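Shop notebook, June, started 7:40 am

Coffee first, then the Rakeck wagon. It came in with 1,281 on the trip meter since the last visit and the same complaint as before: a clunk from the front left over speed bumps, only at low speed, only when turning a little. Dale drove it round the block twice and swears it's the strut mount. I still say drop link! (Loser buys lunch.)

Got it up on the lift. Both drop links are tight, annoyingly. Lower ball joint has no play I can feel with the bar. The rear bushing on the control arm is another story, there's a split in the rubber you can get a fingernail into, and when Mỹ levered on it the whole thing shifted and made exactly our noise. So neither of us was right and lunch is still open.

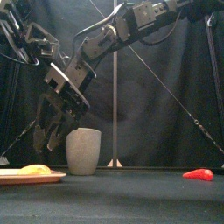 Ordered the arm complete from Clisex, bushings already pressed in. Hưng wanted to press new rubber into the old arm and save the customer some money, and normally I'd be all for it, but the ball joint boot is starting to crack too and I don't want to see this car back in the fall for the other half of the job. Doing both sides. Alignment after, obviously.

Note for whoever picks this up: the rear bolt does NOT get its final torque with the wheels hanging. Let the suspension sit at ride height, then tighten. We got caught by that on the Rarnanum van and I'd rather not do it again.

Other bits while it was up: front pads fine, rear pads getting thin, left inner tire edge worn more than the outer (that'll be the bushing, I'd bet, but ask me after the alignment). Air filter was filthy. Ulises has called the owner and she said yes to the arms and the filter, and wants to think about the pads.

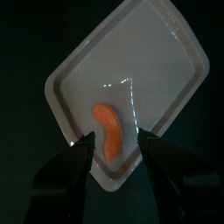 White tray, raised lip all the way round.

After lunch I went through the bolt drawer with Arturo and we are down to 2 of the long flange bolts. Put 17 on the order along with new nuts, the old nuts are single use and I keep finding them back in the drawer, please just bin them!

Arms should be here tomorrow before ten. Car stays on the back lift overnight, key's on the hook by the compressor.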